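Home Stories Archive Submit About
Search the magazine Go
Last updated Sun 3 September

The Trial Period

The Onbridge kit came with a thirty-page guide to getting started, and the first page told me to choose a task I was tired of. I had one picked out before I found the power switch.

I repair vacuum cleaner hoses. People laugh at parties when I say so, and then they ask what it costs, and then they stop laughing. The work is mostly one motion. You hold one end, you hold the other end, and you introduce them. I had been doing this since March of a year I no longer discuss, and my thumbs had begun to predict rain.

The kit was two arms, a box of cables and a subscription to Vundeo, the software that did the thinking. It cost 2000 dollars for the trial, refundable if I was not delighted within seven days. I was to write a review either way. I bolted the arms to the table, facing each other like in-laws, and pressed the green button.

They picked up the hoses nicely, I'll give them that. The left one took its piece by the ribbed part and the right one did the same, and they swung in toward each other with a kind of ballroom dignity. Then they slowed down. Then they slowed down some more.
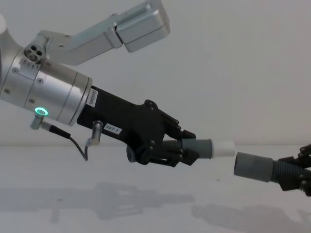
Fiction | By the staff of Ukex Quarterly

I leaned in. The white sleeve was pointing at the gray cuff, the gray cuff was pointing a little lower, and between them was a gap I could have closed with one breath and a rude word. The green light glowed. I went and made coffee.

When I came back the gap was still there. I called the help line. A pleasant voice asked whether the arms were "in approach." I said they had been in approach since breakfast. The voice said Vundeo was very careful at this stage – it liked to be sure. I said I had been engaged to a man like that.

"Did you marry him?" the voice asked, which I did not think was on the script.

"Five years," I said. "The wedding took two."

The voice suggested I upgrade to Nouri, which was the same software with more confidence. It was extra. I said I would think about it, and pulled a stool up to the table, because by then I wanted to see how it came out.

A little after lunch the right arm dipped, changed its mind, and came back up. I found I was holding my breath. I told the left one to keep still, that it was doing fine, that cuffs were always like this. I have never spoken that kindly to an apprentice, and I have had good ones.

They met at ten to four. It made a small click, the same click I make a few hundred times a week without hearing it. I sat there with cold coffee and looked at one finished hose.

Then I took it out, set down the next two pieces, and wrote my review. Under "Are you delighted?" there were boxes for yes and no. I put my pen between them and left it there until it was time for dinner.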